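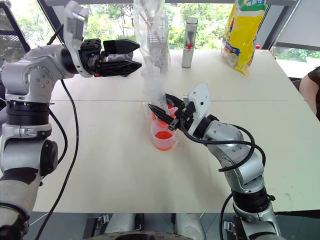 Messbecher klar, mit Henkel und Skala
Hersteller: Hedutton
Art.-Nr. 900-78

Klarer Kunststoff, Henkel seitlich, Skala aufgedruckt. Zum Abmessen, Umfüllen, Mischen. Sirup, Saft, Putzmittelkonzentrat (dafür bitte eigenen Becher nehmen und beschriften!). Farbige Flüssigkeiten liest man am besten ab, bei klarem Wasser auf Augenhöhe gehen, sonst verschätzt man sich.

Verkauf einzeln oder im Karton. Karton = 78 Stück, gestapelt, in Folie. Staffelpreise auf Anfrage, ab zwei Kartons lohnt es sich.

Eckdaten
Material: Kunststoff, transparent
Skala: außen, in ml
Ausguss: ja, kurze Schnaupe
Spülmaschine: oberer Korb, bis zu 200 Durchgänge laut Hersteller, danach wird die Skala blass
Mikrowelle: nein
Heiße Flüssigkeiten: lauwarm ok, kochend nicht
Stapelbar: ja, Henkel versetzt stapeln

Umfüllen von Becher zu Becher
Unteren Becher auf glatte, ebene Fläche stellen. Nicht auf eine Plattenfuge, da kippelt er gern. Oberen langsam neigen, Ausguss knapp über den Rand. Nicht aus der Höhe giessen, gibt Schaum und Spritzer. Bei Sirup kurz warten bis der Rest nachgelaufen ist, macht sonst ein paar ml aus.
Rote und orange Säfte gleich ausspülen. Über Nacht stehen lassen = Schleier im Kunststoff, geht nur noch schwer raus. Mit Natron versuchen, keine Scheuermilch.

Passt dazu
Trinkbecher klar, Stapelware in der Folie, Hersteller Skornitz
Messlöffelsatz Jonon, 4-teilig
Abtropfmatte Engelbrecht, grau, zur Zeit nicht lieferbar, wieder ab April

Lieferung
Lagerware geht am nächsten Werktag raus. Einzelstücke im Polsterumschlag, Kartons per Spedition oder Abholung. Abholer bitte vorher anrufen, Maarten Wouters, Lager, vormittags. Rampe ist hinten, nicht am Büroeingang klingeln.
Bruch bei Ankunft: Foto an uns, innerhalb einer Woche, wir schicken Ersatz. Leichte Kratzer vom Stapeln sind kein Mangel.

Rückmeldungen

Reshma Mabaso: Skala gut lesbar, auch mit Brille auf der Stirn. Henkel dürfte für große Hände weiter sein. Nehmen wir für die Saftbar, zweite Bestellung läuft.

Everaldo Pimentel: Ein Becher von 78 hatte einen Riss am Rand, wurde ersetzt. Tropft etwas, wenn man zu langsam absetzt. Sonst ok für den Preis.

Größere Mengen
Ab 2.000 Stück mit eigenem Aufdruck möglich, einfarbig, Druckdaten als PDF. Vorlauf sechs Wochen, Muster vorab kostenlos. Anfragen an Sibusiso Masilela, Vertrieb. Bitte Stückzahl und Lieferadreses gleich mit angeben.

Stand: 25. August 2021, Preise netto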